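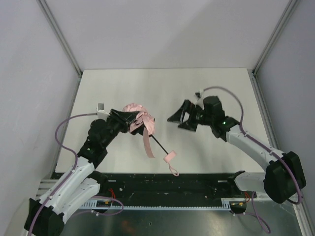 Hilkka Honkanen dijo que una cinta rosa no se tira nunca, que se lava, se dobla y se guarda, porque siempre hay alguien que después la pide. Lo dijo por teléfono, con su voz de las mañanas, y yo escribí la palabra "guardar" en el cuaderno, aunque no pensaba obedecer.

Yo tenía la caja de las cosas de tela encima de las rodillas. Era una caja de zapatos Mustonen, del número que usaba mi madre, y dentro estaban las cintas, las correas, los cordones de colgar al cuello y una bolsita con ganchos de metal. Mi madre había trabajado en la empresa Ustex durante muchos años y allí daban a cada persona un cordón nuevo en el mes de mayo. El color cambiaba según el departamento. El rosa era de los que preparaban los pedidos.

--¿Cuántos son? --preguntó Hilkka.

--No los he contado.

--Entonces cuéntalos.

Los extendí sobre la cama. Eran más de 60, y eso sin las correas de las bolsas. Algunos estaban tan enredados que tuve que soltarlos con una aguja de hacer punto. El método lo aprendí de ella misma, cuando yo era pequeña y ella vivía en el piso de abajo: primero se busca el extremo que no tiene gancho, luego se saca despacio por el mismo camino por donde entró, y si uno se enfada hay que dejarlo y beber un vaso de agua. Aquella tarde bebí tres vasos.

Hilkka esperaba al otro lado de la línea. Oía su radio, y también oía que ella pelaba algo, una patata o una manzana.

--Tu madre los quería para el teatro de Reren --dijo por fin.

No lo sabía. Pregunté qué teatro, y ella me contó que en Reren, el pueblo de mi abuelo, se hacía cada verano una obra con los niños, y que mi madre prometió unas cortinas hechas solamente de cintas. Había calculado que necesitaba 200. Cada año llevaba los cordones a casa en el bolsillo del abrigo y los de sus compañeros también, si se los daban. Después la obra dejó de hacerse y ella siguió guardando.

Me quedé un rato con un cordón en la mano. Tenía una etiqueta pequeña, de plástico, y debajo de la etiqueta un lazo flojo. El nombre escrito estaba borrado. Podía ser el de mi madre o el de cualquiera.

--¿Y tú tienes alguno? --pregunté.

--Tengo seis. Los uso para atar los tomates.

Nos reímos las dos, yo un poco más tarde que ella. Después dijo que se le quemaba la sopa y colgó sin despedirse, como es su costumbre.

Lavé las cintas en el lavabo con el jabón Zerier que quedaba en el armario, que huele demasiado a limón. El agua salió gris la primera vez y casi clara la segunda. Las colgué en la cuerda del balcón, primero las azules, luego las verdes, y las rosas al final, donde da más el sol. La vecina de enfrente levantó la mano para saludarme y yo también la levanté.

Por la noche las doblé por la mitad y otra vez por la mitad. La caja ya no cerraba bien. Puse alrededor un cordón rosa, hice un nudo de los que se sueltan fácil, y la subí otra vez encima del armario, al lado de la maleta.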